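Doblado sobre la cama: ficha de datos

Nombre corto: trullari-ropa
Versión: la de agosto
Contacto: Azucena Orozco
Anotación y revisión: Žofie Šťastný, Yaryna Boiko
Idioma de las etiquetas: español, con equivalencias en inglés en equivalencias.csv

Contenido

Trullari reúne secuencias de ropa que se dobla, se apila o se aparta encima de una cama. Todas se grabaron en dormitorios de viviendas habitadas, con la ropa que había en cada casa. No se compró ninguna prenda para la ocasión y tampoco se retiró la ropa de cama estampada, que da bastante trabajo a la hora de marcar bordes.

La versión actual tiene 334 secuencias repartidas en 16 dormitorios. Cada secuencia empieza con la prenda ya sobre la colcha y termina cuando se deja en su montón o cuando la persona pasa a otra cosa. Las que terminan sin doblar también se conservan, con el valor "abandonada" en el campo resultado.

Estructura de carpetas

secuencias/ una subcarpeta por secuencia, numeradas desde 0001
etiquetas/ un archivo JSON por secuencia
dormitorios.csv una línea por dormitorio: tipo de colcha, color dominante, luz
prendas.csv una línea por prenda
equivalencias.csv vocabulario español e inglés
CAMBIOS.txt

Campos de las etiquetas

prenda: categoría según prendas.csv.
tejido: punto, felpa, vaquero, algodón liso, sintético, otro, no se sabe.
tono: claro, medio, oscuro.
estado_inicial: extendida, arrugada, medio doblada, doblada, hecha un bulto.
superficie: colcha lisa, colcha estampada, manta, sábana, mezcla.
resultado: doblada, apilada, apartada, abandonada.
notas: texto libre. Puede venir vacío.

El campo tejido lo rellena quien anota mirando la secuencia, sin tocar la prenda. Cuando hay duda entre punto grueso y felpa se pone "no se sabe" y se explica en notas. En la primera ronda Yaryna y Žofie discrepaban a menudo en las prendas gruesas y oscuras, y de ahí salió esta norma.

Sobre las superficies

Hay 7 categorías de estampado dentro de "colcha estampada": flores grandes, flores pequeñas, rayas, cuadros, geométrico, infantil y otros. Si en la misma cama asoma una segunda tela con otro dibujo (por ejemplo, ropa de cama con ositos debajo o al lado de una colcha de flores), superficie se marca como "mezcla" y el dibujo principal es el de la tela que ocupa más sitio.

Las colchas acolchadas con brillo llevan además la marca brillo=1. En ellas el reflejo de la ventana borra parte del dibujo, y el contorno de una prenda clara se pierde con facilidad. Con las prendas oscuras el contorno se sigue bien, pero los pliegues interiores casi no se distinguen. En esos casos se anota solo el borde exterior.

Cómo se marca una prenda doblada

Se considera doblada cuando tiene al menos dos capas alineadas y ninguna manga o pernera suelta. Un bulto compacto sin capas visibles es "hecha un bulto", aunque ocupe poco. Si un extremo está levantado en el momento de marcar, se espera al primer instante en que la prenda vuelve a descansar entera sobre la cama. Las prendas vecinas que no se tocan durante la secuencia reciben la categoría "fondo" y no llevan estado.

Las etiquetas de composición o de talla que asoman de una prenda no se transcriben. Se pone etiqueta_visible=1 y basta.

Revisión

Blažena Procházka revisó 100 secuencias elegidas al azar, sin ver las etiquetas anteriores. Las diferencias se resolvieron entre las tres y quedaron apuntadas en CAMBIOS.txt. Las restantes tienen una sola anotación.

Limitaciones conocidas

Casi todas las secuencias son de día. Hay poca ropa de niño y ninguna sábana bajera, que se dejó para otra entrega. Dos dormitorios comparten el mismo modelo de colcha, así que conviene separar los conjuntos por dormitorio y comprobar también la columna colcha_id.

Pendiente: unificar "jersey" y "suéter" en prendas.csv, y repasar las notas del dormitorio 12, que siguen con abreviaturas.
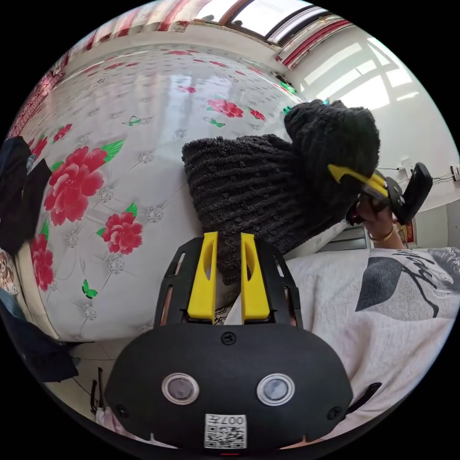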